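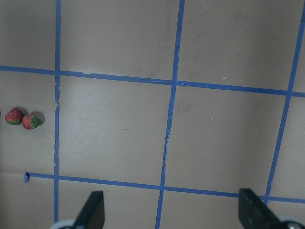

Two Strawberries

Posted Thursday, May 30, 2024
Print this story | Email to a friend

So the thing you have to know about Sobia Durrani is that she does not believe in plastic fruit. The rest of the robotics club at Hernley was perfectly happy with plastic fruit! We had a whole bag of it. Then Sobia came in with a carton from her aunt's stand and said if our arm was going to pick strawberries at the regional, it was going to pick strawberries.

"They're squishy," said Tolera.

"That's what a strawberry is," said Sobia.

I was in charge of the grid, which sounds more important than it was. I had a roll of blue painter's tape and a yardstick, and I'd lost the yardstick by the second line. Mahlet looked at my squares for a long time. "The arm doesn't care if they're pretty," I told her, and she said no, but she did, and went back to her laptop.

We'd named the arm Moviris back in April (Bereket's idea, he says it's Latin, it is not Latin). All it had to do was find a berry in whatever square the judge called, close on it, and carry it over to the bowl without making jam. We had 200 lines of code that mostly worked and a grip setting that mostly didn't. By that afternoon we'd done 23 tries, and my sleeves smelled like a pie.

"How many are left?" Bereket asked.

Sobia tipped the carton over. Two.

She set them down on the left side, practically touching, and I said shouldn't we spread them out, and she said berries don't grow spread out, Shewit. Which, fine. Nobody argues with a person whose aunt has a stand.

Tolera wanted to turn the grip down again. Mahlet wanted to leave it alone and slow the whole thing down instead, and they went back and forth until somebody's mom texted from the parking lot. Then they both looked at me. Me! The tape girl!

I thought about my grandmother picking raspberries, how she'd sort of hold her hand open around one for a second first, like she was asking it.

"Slow," I said. "And wait a little before it closes."

Mahlet typed. Bereket moved the bowl an inch and then moved it back. Sobia had her hood pulled down over her eyes with both hands and kept saying tell me, just tell me when.

"You have to look," I said. "It's your fruit."

She pushed the hood up. Mahlet hit the key, and the motors started their little whine.

6 comments | 14 shares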